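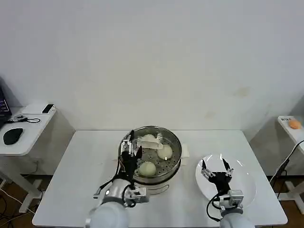 蒸锅内的馒头。

杰科姆社区早餐配送点今秋扩容 老年用户可预订次日面点

2026年7月16日

杰科姆(Jercombe)片区的社区早餐配送服务将从11月起扩大范围,新增13个取餐点,覆盖片区北侧的老旧住宅楼和沿河一带的出租公寓。运营方普拉瓦里(Pravari)餐饮服务公司日前公布了具体安排。

这项服务去年开始试行,最初只在两条街上设点,供应馒头、花卷、豆沙包和杂粮粥。目前登记在册的固定用户有273户,多数家庭有六十岁以上的老人。按照新方案,扩容后每天最多可供应700份早餐,分早晚两次接受预订。

预订方式有三种:电话、取餐点窗口登记,以及通过Stiteo小程序下单。当天晚上八点前提交的订单,次日早晨六点半开始取餐,九点结束。逾时未取的餐品不再保留,费用不退。行动不便的住户可以申请送餐上门,每月另收30元,满八十岁的独居老人免收这笔费用。

价格方面,白面馒头和花卷维持现价不变,杂粮馒头每个下调两角。菠菜馒头、南瓜馒头等蔬菜面点原来只在周末供应,今后每天都有,但数量有限,订完为止。粥类增加小米和红豆两种,均不加糖。用户自带容器盛粥的,每份减收三角。
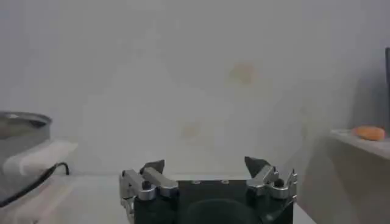
面点由乔杜里(Chaudhry)中央厨房统一制作。厨房位于片区东南角的旧粮站院内,去年冬天完成翻修,和面间、醒发间和蒸制间分开设置。运营方介绍,面团在前一天夜里和好,凌晨三点起分批上锅,出锅后装入保温箱,由四辆小货车送往各取餐点。最远的取餐点单程需要二十五分钟。

此前有居民反映,冬天取到的馒头表皮发硬,回家后还要再蒸一遍。对此,运营方表示将更换一批保温箱,并调整送货路线,先送距离较远的点位。取餐点还会发放一份复热说明,内容包括:冷藏的馒头水开后上锅,中火蒸五分钟;冷冻的不必解冻,蒸十分钟左右;关火后稍等两分钟再揭盖,避免锅盖上的水滴落在面皮上。说明同时提醒,用微波炉加热时应在馒头表面洒少许清水,时间不宜过长。

也有用户希望增加咸味品种。运营方称,肉包和菜包对保存温度要求较高,现有车辆暂时达不到条件,今年不会列入供应名单,明年春季再作考虑。咸菜和腐乳可在取餐点单独购买,均为小包装。
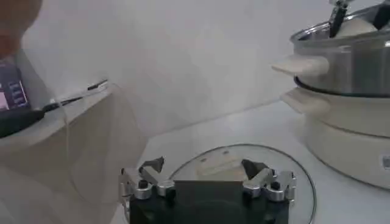

新增取餐点中,有六处设在小区门房旁,四处借用便利店柜台,其余三处分别位于图书室、卫生服务站和公交终点站候车室。各点位的开放时间一致,节假日照常供应,春节期间停供五天,具体日期另行通知。公交终点站的取餐点只接受小程序订单,不设窗口登记。

食品安全方面,中央厨房每批面点留样四十八小时,原料进货单在各取餐点张贴,每周更换。面粉供应商本季度没有变动。用户如发现餐品有异味或包装破损,可在当天中午前凭取餐凭条更换或退款。对小麦制品过敏的住户可改订玉米面发糕,但发糕与馒头在同一车间制作,运营方不保证完全不含小麦成分,严重过敏者不建议订购。

新用户登记将于下月初开始,需携带本人身份证件和住址证明,子女可代父母办理。已登记的用户无需重新办理,原有取餐凭条继续有效;如需改到离家更近的点位,可在登记期内提出,每户限改一次。申请送餐上门的住户另填一张表格,写明楼号、楼层和可以开门的时间。表格在现有取餐点领取,填好后交回原处。

杰科姆片区南侧的三个小区不在这次扩容范围内。那里的道路正在铺设管线,货车清晨无法进入,待路面恢复后再安排设点。在此期间,南侧居民可到卫生服务站取餐点取餐,预订办法相同。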